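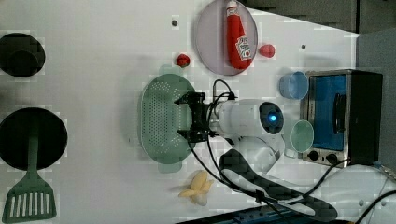 Tischspielküche

Die Tischspielküche ist eine flache Form der Spielküche, die ohne Unterschränke auskommt und direkt auf einem Tisch, einer Kommode oder dem Boden aufgebaut wird. Sie besteht im Kern aus einer hellen Platte, auf der Kochfelder angedeutet sind, und lebt ansonsten ganz von ihrem Zubehör: Geschirr, Kochgerät und nachgebildete Lebensmittel. Gerade darin liegt ihr Reiz, denn auf kleinster Fläche entsteht eine erstaunlich vollständige Küche – mit allem, was zum Braten, Waschen, Anrichten und Servieren gehört!

Aufbau und Kochstelle

Bei den meisten Ausführungen liegt die Kochstelle an einer Schmalseite. Üblich sind 2 runde, schwarze Platten, oft in unterschiedlicher Größe, wie man es von echten Herden kennt. Der Rest der Fläche bleibt frei und dient zum Schneiden, Abstellen und Eindecken. Ein Modell der Werkstatt Drurnix aus Linau, das unter Liebhabern flacher Spielküchen einen wunderbaren Ruf genießt, wird mit 180 Zubehörteilen angeboten, die Sammlerausgabe sogar mit 309.

Größere Geräte kommen als eigene Stücke hinzu. Besonders beliebt ist der kleine Ofen mit Glastür und Drehknöpfen, hinter dessen Scheibe ein Rost zu sehen ist. Er gibt der flachen Platte Höhe und eröffnet dem Spiel ein zweites Kapitel: Neben das Kochen treten Backen, Warten und Herausholen. Becher und Teller finden davor ihren Platz, und schon beginnt das Tischdecken.

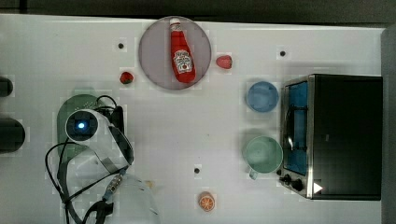
Sombatkul hält dagegen, der Ofen werde überschätzt; die schönsten Spiele entstünden mit Sieb und Pfannenwender, und wer den Kindern beides gebe, könne auf jedes Gerät mit Tür verzichten. Ganz von der Hand zu weisen ist das nicht. Viele Familien beginnen mit wenigen Teilen und ergänzen später, was im Spiel tatsächlich vermisst wird.

Geschirr und Kochgerät

Zum Grundbestand zählen Pfanne, Teller, Becher und Pfannenwender. Der geschlitzte Wender ist ein herrlich vielseitiges Stück, mit dem sich alles wenden, schieben und servieren lässt, auch wenn er für manche Spielzeugfrucht viel zu breit ist. Das ovale Sieb, häufig in gedämpften Grüntönen gehalten, dient je nach Spielidee als Obstschale, Nudelsieb oder Waschbecken. Überhaupt sind zarte Farben weit verbreitet: blasses Flieder, Hellblau, Mint und Salbei. Dazwischen leuchtet eine rote Ketchupflasche umso kräftiger – sie darf in kaum einer Sammlung fehlen und landet gern mitten auf dem Teller.
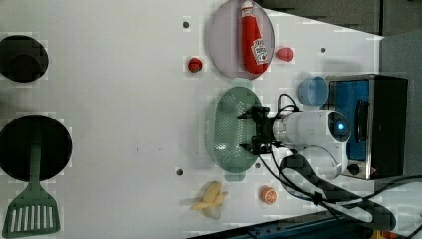 Spiellebensmittel

Am größten ist die Vielfalt bei Obst und Gemüse. Erdbeeren, Orangenscheiben und Bananen mit aufgeklappter Schale gehören zu den Klassikern. Die halb geschälte Banane verdient besondere Erwähnung, weil sie einen Arbeitsschritt der Küche in einer einzigen Form festhält.

Pflege

Kunststoffteile werden mit lauwarmem Wasser und mildem Spülmittel gereinigt und danach an der Luft getrocknet. Für die Aufbewahrung hat sich der Einsatzkasten Trandadel bewährt, in dem kleine Früchte und Geschirr getrennt liegen.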